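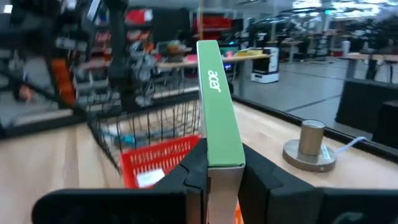 Ticket 546: sorting baskets on the packing table, boxes do not fit and labels get lost

I am writing about the packing table in the returns room at Naststead, where we sort the small boxed goods before they go on the shelf. The trouble is with the baskets. The order sheet from Tokus says that each boxed item must stand upright in the red plastic basket, and the wire basket is only for loose things. For short boxes this is fine. For a tall and narrow one, like the acer box with the green top, it is not so fine, and you can see how near the red basket and the black wire one are to each other on the table. If I put the tall box in the red basket, it leans on the wire rim and after a while it falls to one side, and then it takes the others with it.

Status: open
Priority: normal
Place: returns room, first table
Opened: 6/4/24

What I expected

The tall boxes stay standing until the shelf round, with the printed side turned to the person who takes them.

What happens

They lean, or they fall flat on the bottom and get covered with other things. Then the next shift does not find them and writes "missing" on the sheet. In February we had the same problem and at that time we solved it by putting fewer items in each basket. It helped a little, but the work became slow and we went back to the old way.

What I tried already

1. I turned the red basket so that its long side is along the edge of the table. The boxes stood better, but the small white label was then on the wrong side and people asked me which basket it was.

2. I put a folded piece of card in the bottom to make it less slippery. The card moved when somebody lifted the basket. I took it out.

3. I moved the wire basket to the other end of the table, behind the brass-coloured fitting. It was too far for the person who sorts, and the cable which goes over the edge was in the way of the hand. I put the basket back.

4. I asked if we can use the Zokesano trays from the upper store. They are too shallow for this purpose, a tall box falls out of them when you carry them.

Reply from stores desk

Thank you for the clear list. Please tell us two things. Are the baskets filled to the top when the boxes fall? And is it possible to lay the tall boxes down, all in the same direction?

Reply from returns room

No, they are not full. It is worse when the basket is half empty, as there is nothing to hold the box from the side. When the basket is quite full they stand well, but then it is heavy and the handle hurts.

Laying them down is possible, but the sheet from Tokus says upright. If this rule can be changed I will be glad. I did not want to change it by myself.

Reply from stores desk

We looked at the sheet again. The word "upright" was written for bottles and was copied to the line for boxes by mistake. You may lay the tall boxes flat, with the name side up. Short boxes please keep standing as before.

We also found 3 wire dividers in the Seneviratne cupboard. They are made for a larger basket, but they can be bent a little at the ends. Two of them will come to you with the next trolley. Please put one across the middle of the red basket and keep the other as a spare.

Reply from returns room

The dividers came. The first one was a bit too wide and I bent both ends inwards, now it sits tight. I have sorted with it for one full shift. The short boxes stand on one side and the tall ones lie on the other, and none was written as missing on the sheet.

One small thing is still open. The label on the red basket says only the basket number. I would like a second line with "tall boxes flat", so that the people who come from another room do not stand them up again. Can you print this, or shall I write it by hand?

Reply from stores desk

We will print it. The label roll is ordered (1000 pieces, so there will be enough for the other tables too). Until it comes, please write it by hand on tape.

Status changed: waiting for labels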